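Reading room news, April 2025

Quick one this month, printer's waiting. The Trukbridge reading room is staying open. Carnstead library service have agreed to the lease for another 3 years, signed and everything. Thank you to all who wrote in. 743 names on the petition by the end, and a fair few from Stivasstead, which was good of them seeing as they lost theirs in November.

New hours. Mornings as before, plus one late evening till 8, day still to be settled. Piyumi Bandara is doing the rota and would like to hear from anyone who can cover an evening, even the odd one. Leave a note at the desk or catch her after story time.

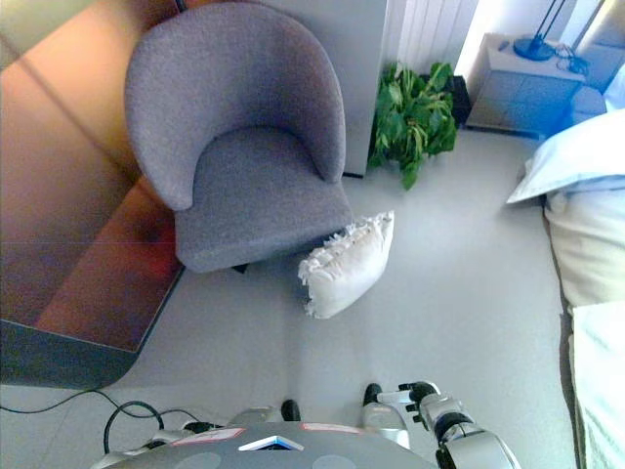 Book sale raised £70 on the first morning alone, mostly paperbacks and one very heavy atlas. Money's going on large print, as voted. Please no more encyclopedias!! We have five sets and no shelf for them. Jigsaws fine if all the peices are in.

Reading group: we finished the Norwegian one (mixed views, two of us loved it, Lenni Lindqvist threw his across the kitchen). Next up is a short one, under 200 pages, copies behind the desk from the start of the month. Tea and biscuits 50p, bring a mug if you can as were always short.

Caruso the cafe next door are happy for us to use their loo while ours is being mended. Ask at the counter first please, and use the side door after 5.

Still wanted: a kettle, bookends, somebody handy with a drill for the noticeboard. Overdue books can go through the letterbox, no fines, no questions.

Next newsletter when I get a minute.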